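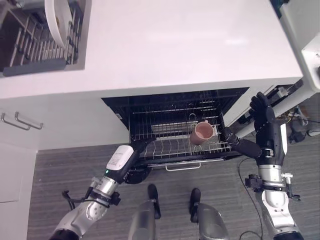 Figure 6. Lower rack pulled forward, door open.

Section 4. Water Softener Setup and First Fill

Your Wesex dishwasher has a built-in water softener that removes the minerals that leave white film on glasses. The softener is off when the machine leaves the factory. Set it once after installation, and again if you move or if your water supplier changes its source.

If your home already has a whole-house softener, skip to step 12 and leave the setting at H0.

Before you begin

You will need:
One water hardness test strip (in the bag with the warranty card)
The salt funnel
Dishwasher salt, coarse grain
A measuring cup
A dry cloth

Caution: Use only salt sold for dishwashers. Table salt, sea salt and rock salt contain additives that can block the softener. Damage from the wrong salt is not covered by the warranty.

Caution: Never pour detergent into the salt container. Detergent destroys the softener unit, and the unit must then be replaced.

Testing the water

1. Run the cold tap at the kitchen sink for one minute.

2. Fill a clean glass and dip the test strip for one second. Shake off the extra water.

3. Wait one minute, then compare the strip with the color chart on the bag. Write down the reading in parts per million (ppm).

4. Find your setting:
Below 40 ppm: H0 (no salt needed)
40 to 195 ppm: H2
196 to 300 ppm: H4
Above 300 ppm: H6

Note: Well water can change with the season. If you are on a well, test again in November and adjust the setting if the reading has moved to a different row.

Filling the salt container

5. Turn the machine off at the power button. Open the door fully and take out the lower rack. The salt container is in the floor of the tub, to the left of the filter.

6. Unscrew the cap counterclockwise. It may be tight the first time.

7. First fill only: pour in one quart of tap water. Some water will spill over into the tub. It drains at the start of the next cycle.

8. Set the funnel in the opening and add salt slowly until the container is full. More water will overflow as the salt goes in.

9. Wipe any loose grains from the threads and the rubber seal. Screw the cap back on until it stops. A loose cap lets salt water into the tub and can cause rust spots on flatware.

10. Put the lower rack back with both rear wheels seated on the door rails. Turn the lower spray arm by hand to check that it moves freely.

11. Run the Rinse cycle right away, with no dishes and no detergent. Do not leave spilled salt in the tub overnight.

Entering the setting

12. Press the power button, then hold Start and Delay together for five seconds. The display shows H and a number.

13. Press Delay until your setting appears. The numbers go up to H6 and then start over at H0.

14. Press Start to save. The display goes blank for two seconds and returns to the normal menu. If you wait longer than 40 seconds without pressing a button, the old setting is kept and you must begin again at step 12.

When to refill

The salt light comes on when the container is low. At H2 most households refill every few months – sooner if you run the machine daily. The light can stay on for several cycles after a refill while the salt dissolves. If it is still on after six cycles, check that the salt has not clumped. Break up clumps with the handle of a wooden spoon.

At H0 the salt light is turned off and will not come on.

If you use combination tablets

Tablets with built-in salt work up to 195 ppm. Above that, fill the container and set the softener as described, even if the tablet package says salt is not needed.

Replacement parts

Salt funnels, cap seals and test strips can be ordered from Astex Parts. Have the model number ready. It is printed on the right edge of the door.

Section 5 covers rinse aid.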